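My mother has moved from a four-bedroom house to a two-bedroom flat in Gralldale and I have inherited the linen cupboard. Not the linen. The cupboard, with the linen in it. It came as a unit, like a caravan.

I'd like to talk about the linen cupboard. Mute me now if you're busy.

First thing. My mother has lived alone since my brother left for university. The cupboard contained enough bedding to house a touring orchestra. There was a valance. I'm forty-six and had to look up what a valance does. It hides the legs of the bed, as though we were all going to be shocked by them.

Second thing. Everything was ironed. The tea towels were ironed. There were dusters in there, yellow ones, with a crease down the middle you could cut cheese on.

I rang to ask about the dusters. "Well, you wouldn't put them away dirty," she said, which answered a question from some other conversation.

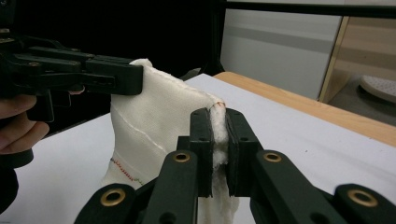 Third thing, and this is where it gets heavy. There's a layer system. Top shelf is Best. Middle shelf is Good. Bottom shelf is Everyday. In my whole childhood I never slept on anything above Everyday, and that includes the time I had my appendix out.

Best has never been used. I know this as some of it is still in the packet. There's a tablecloth with the Twal label on it, and Twal's on the high street shut when I was at primary school. It's now a place that unlocks phones.

I asked what Best was for. Visitors. Which visitors? Long pause. "Your dad's cousin was going to come over in June once." He didn't come. His name was on a slip of paper inside the pillowcase, in case of a mix-up with all the other men who also weren't coming.

My husband Tamer (yes, I became a Sabbagh, yes, my mother still writes my maiden name on parcels) believes bedding is a thing you own two of. One on, one in the wash. He looked at the cupboard standing in our hall and went out to do something to the car.

Some of you are asking what you do with 20 tablecloths when you own one table. I've put this to a few people and the replies were: dog, dog, "make bunting", dog, and one man who wanted me to buy into Dretix, which I gather is a sort of storage unit you pay for by the month so you can stop thinking about it. I can stop thinking about it for free, thank you.

The charity shop took the blankets and handed back the valance. The woman held it out to me at arm's length. She'd seen them before.

On to folding, where I've been found wanting. Mum came round to inspect and refolded a whole shelf with her coat on. Apparently I fold "like someone packing to leave". The rule is thirds, then half, and the fold faces out so you can lift one without disturbing its neighbours. Mine faced in. I've been living like that for years with no idea I was being judged by a cupboard.
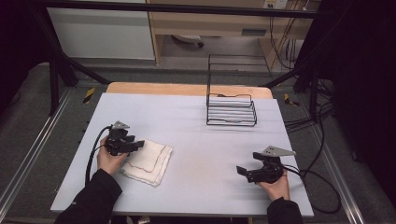 Napkins get their own set of laws. A napkin is a square, so you fold it in half and in half again, and I thought I had that one covered. No. If there's an edging, the edging must show, otherwise what was it all for? She means the sort of thing on that white cloth up there, with the thin reddish-brown line of stitching along its edges, and I'll admit it does look smarter folded with the line on display. I still haven't told her we use kitchen roll.

I did go online to see if vintage linen is worth anything. A seller called Turinov wants 230 quid for a set of pillowcases "with provenance". Ours have provenance. The provenance is the bottom of a wardrobe and then a cupboard.

I listed one tablecloth as a test. It's had 1,000 views and a single message, asking whether I'd swap it for a strimmer.

Tamer thinks we should take the strimmer.

Update, 11pm. We've taken the packet off one of the Best sheets and put it on our actual bed. It's stiff as a menu. It crackles when you turn over. There's a crease running right down the middle which Tamer is treating as a border.

Further update. Slept terribly. Told Mum we'd used it, thinking she might be touched. She asked who'd come to stay.

I said nobody, just us. She went very quiet, then said it would want a hot iron while it was still damp, and had I got one that did steam. I've got one that does steam, Mum. It's behind the cupboard. We can't get to it.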